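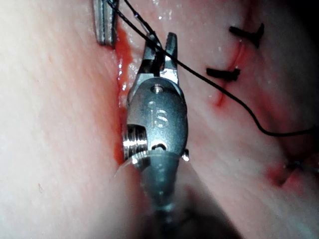
**Section 6 · Teaching by hand: the suturing task**

Right, you've got the Skarkley console talking to the arms and the Lodance recorder has a green light. Now we get to the fun bit, which is showing the robot how a stitch is done by doing it yourself, over and over, with the robot's own tools.

I wrote this section after recording over 700 stitches on our bench in October, so most of the notes are things I got wrong first.

### Before you record

1. Sit down and set the chair height. Your forearms should rest on the bar without your shoulders creeping up. I know every manual says this. Do it anyway!
2. Open the wrist view on the left screen and the overview on the right. You want the jaws near the middle of the wrist view, with the incision off to one side and plenty of tissue showing past the tips.
3. Set motion scaling to 6:1. You can go quicker later, but small hand movements look like huge jerks in a close-up view like this one.
4. Press the clutch pedal, bring your hands back to the middle, and let go. Get used to the feel of it before there's a thread in the jaws.

> **Note:** The shaft goes soft and dark towards the bottom of the wrist view. Leave it alone. Focus on the jaw tips, and if the teeth look crisp you're done.

### Recording a stitch

5. Tap **Start demo** and wait for the beep. Anything you do before it is lost (I've lost some lovely ones).
6. Pick up the thread with one instrument and keep the other close by, tip down, ready to take over.
7. Leave a lazy curve of slack lying across the tissue. If you pull it tight straight away the robot only ever learns tight thread, and then it has no idea what to do with a loop.
8. Work along the incision in one direction. Keep the long thread clear of the short tails on any stitches you've already tied. From above they're all just black lines, and it's very easy to grab the wrong one.
9. Tie off, open the jaws, back away a little and tap **End demo**.

> **Caution:** You can't feel the pull through the handles on this model. Watch the tissue and the thread instead. If the edges start to bunch up, ease off.

> **Caution:** Stop if blood is hiding the tips or the bit of tissue you're aiming for. A little lying in a fold to one side is fine to record with. Guessing where your jaws are isn't.

### Keeping or binning it

10. Play the demo back in Brurora at half speed. Keep the slow ones, and keep the ones where you fumbled and then sorted it out, but mark those **Recovery**.
11. Bin anything where you clutched in the middle of a grab.
12. Save in batches of 40, then take a proper break. My stitches get noticeably scruffy after that and the robot will happily copy scruffy.

When you've got a batch you're pleased with, send it to Honorato with the **Export** button and go on to Section 7 for the training settings.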